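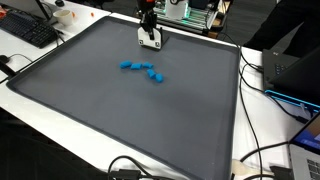

Household Notes for Families on Overseas Assignment
Kitchen, Linens and Official Entertaining

These notes are issued to the households of officers assigned to the missions at Wosach, Terberg and Skirasgate. They supplement the post report and do not replace the housing agreement signed on arrival.

Before the shipment

The surface allowance for kitchen and dining goods is 1,780 pounds. The air allowance is 400 pounds and should be kept for what the household will need in its first month. Families regularly send the wrong things by air. A good skillet, two saucepans, sheets, towels and a can opener will serve better than a full set of china.

Wash and dry all cookware the day before the packers come. Tape lids to their own pots. Wrap knives in a folded dish towel, tie the towel at both ends, and write "knives" on the outside. Spices in open jars may be refused at customs at Terberg; sealed jars have been accepted when listed by name on the inventory.

Keep one copy of the inventory in hand luggage. The copy inside the shipment is of no use to anyone until the shipment has cleared.

Voltage

Residences at Wosach and Skirasgate are supplied with transformers. The larger model is rated for 900 watts, and heating appliances such as toasters, irons and electric kettles should not be connected to it. Buy these locally. Stand mixers and sewing machines may be used within the rating marked on their plates — check the plate itself, as manuals often cover several models.

Unplug transformers overnight. Do not place them under curtains or inside closed cabinets.

Official dinners at the residence

The standard issue is 16 place settings. A household expecting more guests may borrow from the pool at Tapley House with five working days' notice. Borrowed pieces are to be returned washed by hand, with any chips noted on the slip.

Press tablecloths on the table itself, over a felt pad, with the iron on a medium setting. Napkins should be folded flat for a working lunch. Candles are not used at midday.

Ask the protocol office about dietary restrictions when the guest list is submitted, and again two days before the event. If a delegation has changed its members, the seating plan and the menu should both be reviewed. A dish without pork, shellfish or alcohol in the sauce will suit most mixed tables. Place water within reach of every guest and refill it between speeches.

Flags, where used on the dining table, are set out by the protocol office only. Households should leave a clear space at the center and keep flowers below eye level.

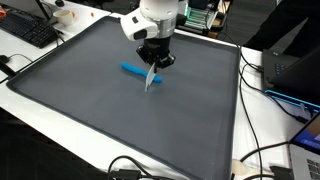 Marjorie Birkett asks that the section on dinners also mention the interpreters. They are frequently seated behind the principal guests, she writes, and go the whole evening without a meal. At Skirasgate she set a small table in the study and served them at six, before the cars arrived, with soup, bread and something cold. The office supports this arrangement. The cost may be claimed with the dinner itself.

Stains and silver

Blot red wine at once with a plain white cloth, then rinse from the back with cold water. Candle wax should be left to harden and lifted with the edge of a spoon. Issued silver is polished once a quarter and stored in the cloth bags provided; rubber bands should not be used to close them.

Leaving post

Defrost the freezer two days before the final inspection. Open cans and partly used cleaning supplies may not be left for the next household. Unopened dry goods may be left if the incoming family has agreed in writing. Departures in July should be booked with the packers as early as possible.

Corrections to these notes may be sent to the housing desk at any mission.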